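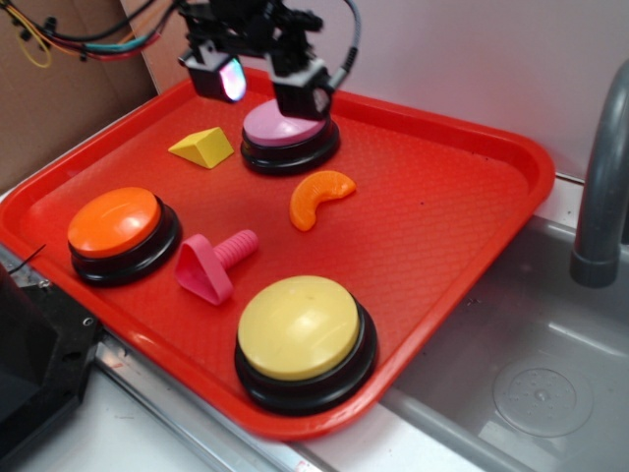
Entwistle two-finger gripper with tactile fingertips
Product page / Grippers / Electric / Parallel

Ridimel order code: ENT-46-T
Status: in stock, supplied to order with either cable option
Related items: Entwistle plain-finger gripper, Ostitmont wrist plate, Jirau controller

Overview

The Entwistle is an electric parallel gripper with two block fingers. In the T version each finger carries an optical touch sensor behind a soft pad. The pad is lit from the side in several colours, and a small camera inside the housing records how the surface changes when something presses on it. The controller receives finger position, motor current and two image streams.

It is sold for test benches, teaching and development work with small mixed parts. It is not rated for continuous production use. Customers who only need to open and close on parts of known size should look at the plain-finger version, which is lighter, costs less and uses the same body.

Specification

Stroke, total: 46 mm
Fingers: 2, driven together from one motor
Drive: brushed DC with worm gear, holds position without power
Position feedback: absolute, at the motor shaft
Sensor pads: clear gel with printed marker grid, replaceable
Sensor connection: one cable per finger
Length of sensor cable, standard: 149 cm
Length of sensor cable, long: 200 cm
Mounting: Ostitmont wrist plate, four screws
Supply: 24 V from the Jirau controller or a separate supply
Housing: black, with pale side brackets

Mass depends on which fingers and brackets are fitted. See the drawing pack.

What was compared

Ridimel tested the T version and the plain-finger version on the same arm, with the same Jirau controller and the same set of parts. The parts were chosen for awkward shapes and a mix of hard edges and curves: dome-topped push buttons on round bases, a triangular block, a toy bolt with a threaded shaft, and a curved toy fruit segment. They were placed loose in a raised-rim tray. No fixtures were used and the tray was not marked out.

Each version was run through the same pick list. An operator set the approach height and the finger opening. The closing command was the same in both cases. The plain version stopped on motor current only. The T version stopped on the first of two conditions: motor current, or a change in either pad image above a set threshold. 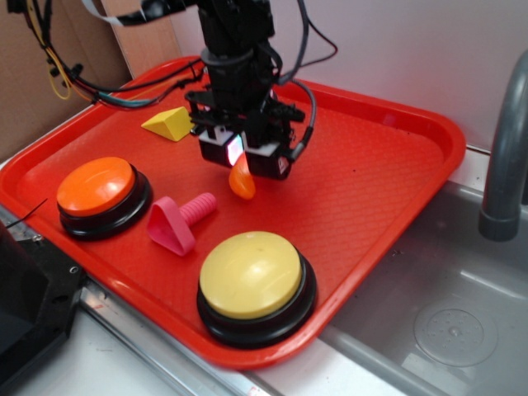 T version with the orange part held just above the tray.

Results by part

Fruit segment. The outer curve is smooth and the part turns easily if the fingers meet it away from the middle. With plain fingers the part often rotated during closing and was held by one end. With the T fingers the soft pads gave more grip, and rotation showed in the marker grid before the lift began. The controller could then open and try again. Picks took longer as a result.

Push buttons. Both versions held the base without trouble when the approach was straight. Picking by the dome is not advised with either version. The dome slopes away from the finger face and there is little for the pad to bear on. When working near the tray rim, allow for the width of the finger housing as well as the finger face. The T housing is wider than the plain one.

Triangular block. Plain fingers did better on the two flat end faces. The pads compress under a flat face and the block can settle at a slight angle. This does not matter for a simple move from tray to bin. It does matter if the block is to be placed against a stop.

Toy bolt. The ridges on the shaft leave a clear print in the pad image, and the direction of the shaft can be worked out from it. The plain version gives no such information. Repeated gripping on the ridges marks the gel, so inspect the pads more often when handling threaded parts.

Choosing between the versions

Order the T version if the position of the part in the fingers needs to be known after closing, or if slip has to be detected during the lift. Order the plain version for flat-sided parts, for higher cycle rates, and for any job where the fingers will touch oil or solvent. The gel swells in contact with both.

The two versions can share one body. Changing fingers takes two screws per side. The controller must be told which fingers are fitted, as the zero position is different. If this step is missed, the fingers will close too far and may damage the pads.

Cable routing

The sensor cables leave the gripper near the finger brackets. Leave a free loop between the bracket and the first fixing point so that the cable can follow the stroke. Do not tie the sensor cable to the motor supply. On arms with a large wrist rotation, use the long cable and check the full range by hand before applying power.

The connector at the finger is held by friction and a strain relief. It should not carry the weight of the cable.

Setting up with the Jirau controller

1. Mount the gripper on the Ostitmont wrist plate and tighten the four screws evenly.
2. Connect the motor lead, then the two sensor cables. Left and right are labelled at the controller end.
3. Select the finger type in the set-up menu.
4. Run the zero routine with nothing between the fingers.
5. Record a reference image for each pad. Repeat this after any pad change, and at the start of each session if the room lighting has changed.
6. Set the image threshold. The supplied value suits hard plastic parts. Soft parts need a lower one.

Known limits

Pad images drift during the first minutes after power-up. Allow the lights to settle before recording the reference. Firmware released before December does not report the two pads separately and should be updated before use.

Supplied with the gripper

Gripper body, one pair of T fingers, one spare pair of pads, two sensor cables, motor lead, hex key, test sheet. The wrist plate and controller are ordered separately.

Drawings, pad replacement notes and the full pick list are in the downloads section.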